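This site uses cookies to remember your language and font size. Accept | Settings

Cubby shelf

Reading time: 3 minutes

A cubby shelf (also cube shelf or open cubby unit) is a piece of storage furniture divided into a grid of open compartments. It has no doors and usually no drawers. It is used in bedrooms, children's rooms, school entrances and small shops, and it often works together with light baskets that are carried to the shelf and filled there.

History

Open compartments for sorting letters and shoes are much older than the modern form. In the port town of Plovedby, a furniture list from 1887 mentions a "wall of small rooms" made for the sailors' hostel, with 71 compartments. The low-cost version for homes became common when board furniture could be sold flat and put together by the buyer. The Ovura workshop sold such a unit under the number 3310, and many later models follow its proportions.

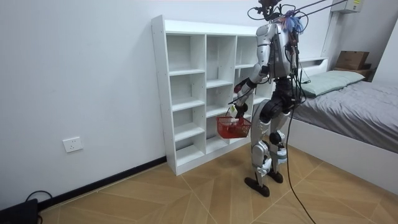

White cubby shelf in a bedroom, with a red basket at the lower compartments.

Construction

Most units are made of particleboard with a white or wood-colored surface. The side panels have screw holes, which stay visible if the buyer does not close them with caps. A tall unit has more rows than columns, and for this reason it should be fixed to the wall. The maker Brandão gives a load of up to 200 kilograms for its largest unit, but only when the weight is divided between all compartments.

The bottom of the unit can stand directly on the floor. Where the room has a baseboard, a small gap may remain behind the shelf — some owners cut the back corner to avoid it.

Use with baskets

The basket is normally of plastic mesh or wire, with one handle. It serves for collecting small objects from the shelf, or for bringing them back to their places. A mesh basket is preferred for fruit, as air can pass through the sides. Apples and pears can be kept in a compartment for a short time, away from the sun, with space between the pieces. 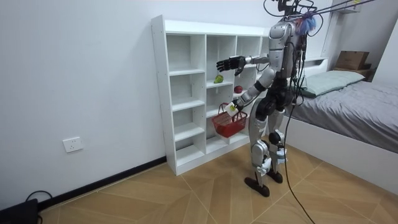
Regional names

In Larnomska the unit is called a "pigeon wall", and the name is used also for the lockers in swimming halls. In Plovedby the older people still say "small rooms".

Reader comments

tamsel_k: We have the Ovura one from my aunt. The caps for the holes are not sold anymore, I used white wax.

Birchdoor: Please add something about the back panel. Mine came without.

oldgrid: Pears do not last long on my shelf, the room is too warm. Apples are fine.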